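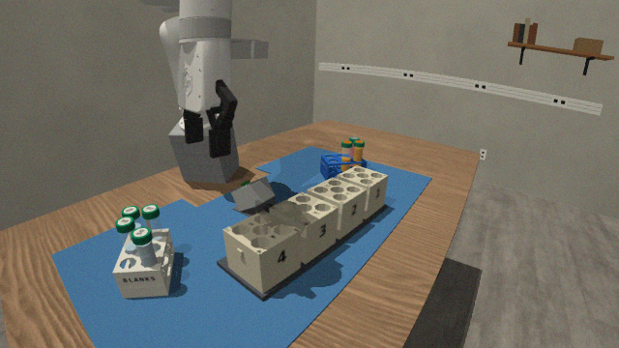
# Gutholm method

The **Gutholm method** is a system of color-based workplace design promoted by the consultant Victor Bakilana. It holds that work surfaces in certain shades of blue reduce errors and eye strain. Its supporters credit it with large gains in output. The evidence for these gains is thin.

## Origin

Bakilana set out the method in a 59-page booklet, named after the town of Gutholm, where he says he first noticed the effect in a sorting office. No record of the sorting office trial has been found, and the booklet gives neither dates nor staff numbers.

## Claims

The booklet states that a blue surface calms the worker within 20 minutes and that the benefit lasts until the end of the shift. Green is described as "nearly as good." Red and yellow are said to cause haste – a claim repeated in later editions without a source.
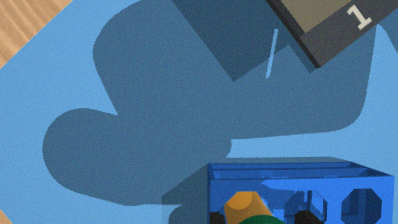

Bakilana also argues that the shade matters more than the lighting, although he never says how the two were told apart. A change of bulb can make the same desk look like a different color, and critics have pointed out that most sites adopting the method replaced their lamps in the same month.

## Testing

The best-known trial took place at the Zunside parcel depot and covered 200 workers over 2 weeks in November. Mistakes fell in the group given blue desks. They also fell, by almost as much, in the group whose desks were left alone. A second trial at Rulla was stopped early and its results were never released.

## Use

The furniture seller Peng still offers a "Gutholm blue" desktop. Its catalog makes no mention of errors or eye strain.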